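Kidlow PF16 pedestal fan: long-term review
Reviewed by Hamisi Nyamweya

The PF16 is Kidlow's mid-range mains pedestal fan, sold with a steel column, a weighted round base and a mechanical speed switch. I bought mine in January, when it was discounted, and have run it most working days in a ground-floor workroom with one opening window. It replaced an Ostside tower fan whose bearing had become noisy.

Assembly

The base fixes to the column with a single threaded collar. The rear grille is held by a plastic nut with a left-hand thread, a point the leaflet mentions only in the parts list. The blade pushes onto a flatted shaft and takes a second nut. No tools are needed apart from a screwdriver for the clip at the bottom of the grille. The column on my unit leaned slightly until I slackened the collar, turned the base and tightened it again.

Airflow and noise

There are 3 speeds. The lowest is usable beside a desk and does not lift loose paper at arm's length. The middle setting is the one I leave it on. The top setting moves a lot of air but adds a flutter from the front grille, which a strip of felt behind the clip reduced and did not cure. Motor hum is low and steady at every speed. I have not measured it with a meter.

Oscillation sweeps 94 degrees by my protractor, with a short pause at each end. The pause is longer on the left. Tilt is set by friction alone and has begun to creep downwards on the top setting - a ratchet would have been better.

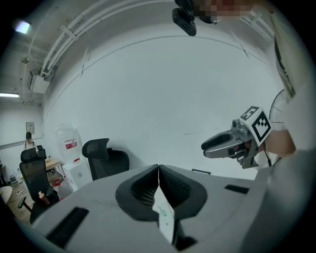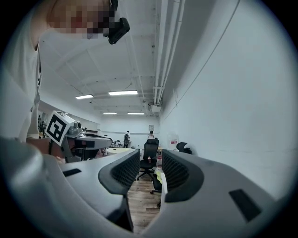
Can the grille be cleaned without taking the whole fan apart?

Only the front half needs to come off. Unplug the fan, undo the clip screw and lift the front grille away, then wipe the blade and brush the rear wires from the front. The rear nut can stay where it is.

Timer and cable

The timer is a clockwork dial running to 246 minutes, an odd figure that the leaflet does not explain. Set to 30 it stopped the fan slightly early on each occasion I checked. The tick is audible in a quiet room. The cable is too short for a socket on the far wall, and there is nowhere on the column to wrap it.

Compared with the Amundsen

The Amundsen desk model is quieter at its top setting and has a proper tilt ratchet, but it has no column and the blade is smaller. For a workroom I would still take the PF16. For a bedroom the ticking timer rules it out.

Spares are handled by Prelside. A replacement front grille arrived well packed, with the correct screw.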